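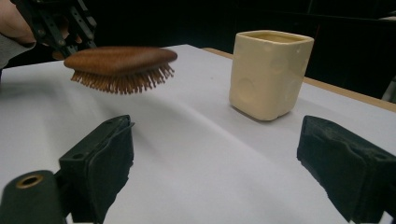

Will the bench hours count as packing hours or as something else, the late shift asked at handover, and if they count as something else, who signs for them. Noted at 2:15 p.m. and passed to the shift office. No answer yet. Until there is one I am entering bench time under packing with a B after the operator code, so it can be moved later without retyping.

January, Sandau, demonstration bench, household goods.

Status of the recordings. Total since the bench opened: 3,859 episodes. Passed review: 1,590. The pass rate is lower than Plekodum assumed in the plan, and the plan is what the staffing was calculated from. Most rejects fall in the first weeks, when everyone worked at packing speed. Packers are trained to have the next item moving before the last one has landed, and on the bench that habit produces overlapping motions the review software cannot split into separate steps. Asking people to be slow who have been rated on speed for years takes longer than the half-day course allows for.

Target per shift is 200 episodes. I have asked for it to be dropped for the hairbrush and cup set and kept for boxed goods. A carton has six flat faces and most of them will do. The brush has a rounded back and a bristle side, the fingers have to straddle it, and a slightly wrong approach angle makes it roll on release. An operator who has to watch the counter will take the first grip that holds, and then we train Hillura on first grips.

Items in use today: wooden hairbrush, cream square cup. White cover on the table, room kept dark behind. Cover needs pulling tight at the start of each block.

Observations on the work itself, collected over the last several shifts:

1. Wrist load. The hand tool is heavier than anything in the packing kit. Complaints start in the second hour, mostly thumb side. Rotation was every two hours, now every 50 minutes on my instruction. Output per shift fell by less than expected, and the reject rate for the last part of each block came down. Two operators prefer to work standing. The table is not height adjustable. Requested.

2. Eyes. Coming off the bench into the packing hall is unpleasant, especially on the early shift. A dim lamp by the door would help. Not requested yet, need to check it does not show up as glare on the cover.

3. Talking. On the line people talk all day. At the bench they stop talking during an episode and then tend not to start again. Several said the shift feels longer. I have no measurement for this and am writing it down anyway.

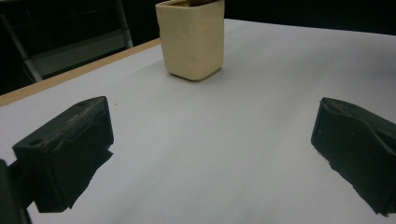
4. Resets. Every episode ends with the items going back to a new start position, and the resets take up more of the shift than the demonstrations do. Nothing in the time standard covers them. Holst, the rating system we use for packing, sees a reset as idle time, so a careful operator shows up in Holst as a slow one. Bench codes should be taken out of the Holst report altogether. Sent this request in writing, second time.

5. Start positions. Left to themselves, operators put things back in the same few places. I tried a printed grid of positions and it was disliked, with reason: reading the sheet broke the rhythm. Now the operator before you sets the first layout of your block and you vary from there. The spread is better. It also gives the outgoing operator something to say to the incoming one, see point 3.

6. Skill. The good packers are not automatically the good demonstrators. The steadiest episodes come from people who were on the repair table before it closed. Thirteen operators are cleared for the bench and I would now pick a different thirteen. Clearing was done from the packing ratings. Suggest a one-hour trial instead, open to anybody who puts their name down.

On the cell. Hillura has been running boxed goods on line 2 for part of the early shift. It does what it was bought for. It also stops, and each stop needs a person who understands why. At the moment that person is whoever stands nearest, with no training time booked and no grade for it. Stops are short and frequent, so the nearest packer walks back and forth and loses rating on both sides. If the company wants this as a job it should be written up as one: stop handling, bench work in rotation, and a say in which items go to the cell next. I would take bench operators for it. They have a feel for which grips will fail - they have made those grips themselves, and had them rejected.

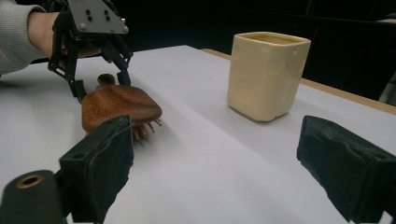
Review is the other half of this. Rejected episodes go back to the bench as a number only. The operator learns that a quarter of the block was thrown out and cannot find out which quarter. I sat with the reviewer for an afternoon and took notes on the reasons: overlap between steps, item released before it was down, pause too long before the grip, hand of the second operator moving too early. All of these can be told to a person in a sentence. The software has a comment field. It is switched off in our license. Asked Plekodum what it costs to switch on.

Question that keeps coming up, from all shifts, in different wordings: how many places on line 2 will there be once household goods are on the cell as well. The plan gives no figure. I have said I do not know, and I have also said that I will not present the bench as a safe place to be, given that recordings of an item stop when the item is done. Some operators have declined bench duty on that ground. I have recorded it as declined, no reason, and it stays that way.

Open:
- hour code for bench time (shift office)
- Holst report without bench codes (second request)
- height adjustable table
- lamp by the door, glare check first
- comment field, price
- foam pads on the fingers, inspect for wear at the end of the week, spares are in the drawer under the label printer
- 200 target, household goods: wait for reply, run without a counter on the screen until then

Late shift has the bench from 3:40 p.m. Brush and cup again, same cover.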